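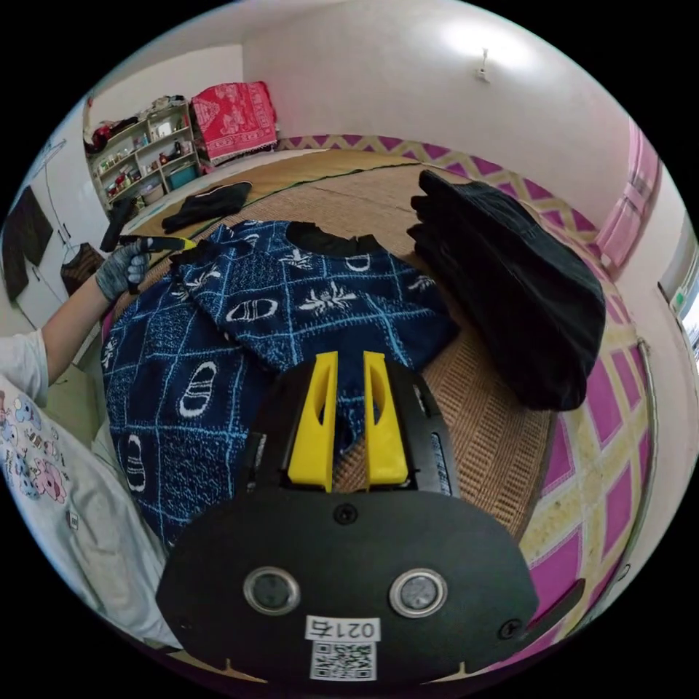

Resist-dyed garment: fold with the print in or out?

trolgate_53
Sorting summer clothes on the bed, on top of the straw mat. Most of the pile is plain black and gives no trouble. The navy piece with the white and light-blue print is the question. I fold print inwards to limit rubbing. Is there any case for the opposite?
Posted Thursday, May 9, 2024

Lytvynenko
Print out. With resist dyeing the white areas are undyed cloth, so there is no surface layer to crack. What does wear is the dyed ground along a hard crease. Move the fold line each time.

clelamel
Disagree. Navy can rub off onto the white areas whichever way you fold. Put acid-free tissue between the layers and keep it out of the black stack until everything has been washed 2 or 3 times.

Lytvynenko
Tissue is for storage. For something worn weekly it is wasted effort.

Svitlana Kostiuk
I'd query the mat first. Woven straw snags loose knits, and a broken strand will pull a thread. Plain cotton is usually fine — run a hand over the weave before you start.

clelamel
Agreed on the mat. A sheet over it solves that.

trolgate_53
Mat checked, one rough strand near the edge, trimmed. Sleeves in first, then thirds, print inwards. I'll shift the crease next time and look at it again in September.

Lytvynenko
Still print out.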